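Chapter 7
Grasp Planning in Clutter

7.1 From a single object to a full table

Chapters 5 and 6 treated the grasp as a problem with one object and one gripper. The object model was given, the support surface was flat, and any pose that satisfied the force closure test was accepted. A planner built on those assumptions will find a good grasp and then fail to reach it. On a full table, most candidate grasps are lost to collision before contact quality is ever computed.

This chapter adds the rest of the table to the problem. We assume a depth image registered to the arm base, a segmentation mask for each visible object, and a two-finger gripper whose geometry is known. We do not assume object models. The running example is the Ravdale planner, written by Felicja Szulc and Henryk Stępień, which samples 2,000 candidates per target and filters them in stages. In the worked case of Section 7.4, 676 candidates survive the width test and 618 survive the approach test.

Thin-walled open boxes get separate treatment in Section 7.5. A finger may close on an outer face or enter through the opening, and the two cases need different clearance volumes. The depth image usually shows only part of the inner wall, so the far side has to be estimated. Neighboring objects restrict the approach further, more so when they are tall and narrow. 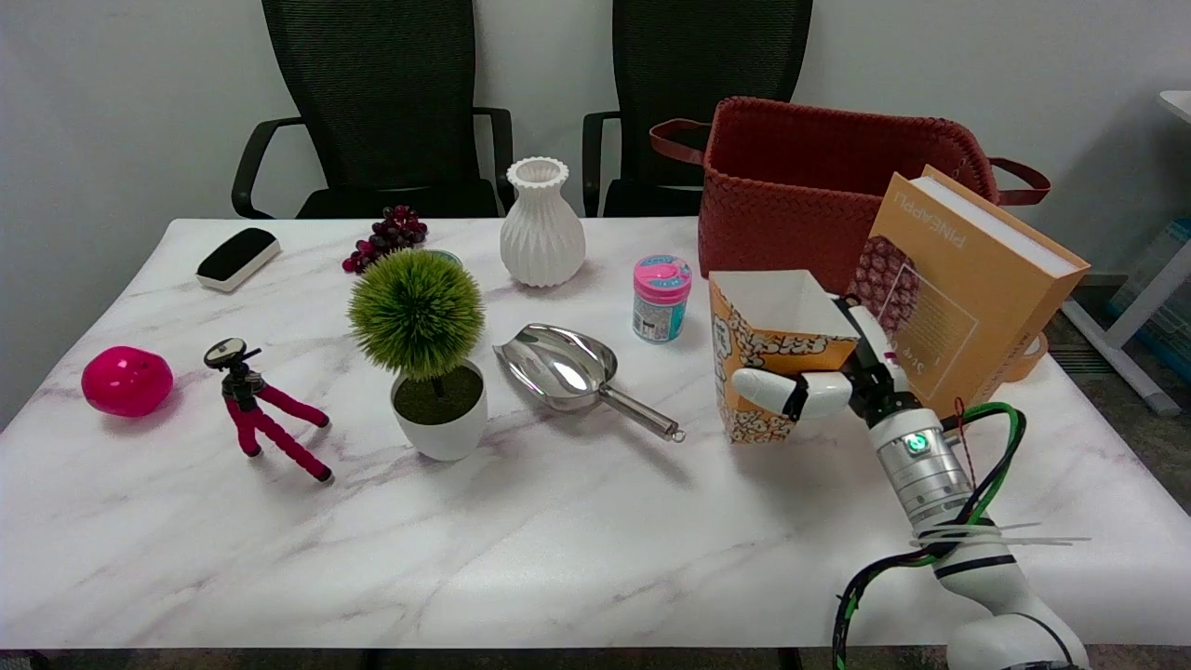

Why does the planner test for collisions before it scores grasp quality? The collision test is cheaper per candidate and removes many of them, so the slower scoring step runs on a shorter list.

The order of the stages is fixed in the Ravdale code, but it does not have to be. Where objects are far apart, the collision test rejects little and the order hardly affects run time. Exercise 7.3 asks the reader to measure this.

7.2 Notation

Let T be the target mask and O the set of all other masks. A candidate g is a gripper pose in the arm base frame together with an opening width w. The swept volume S(g) covers the gripper from the pre-grasp pose to final contact. A candidate is admissible if S(g) does not meet the points of O or the support plane, and if w stays within the limits of the hand.

Points hidden from the camera are treated as occupied unless stated otherwise. This choice is conservative and will sometimes reject a grasp that was free. Section 7.6 replaces it with a probability of occupancy, following the method Mal-soon Han used in the Mirnero planner.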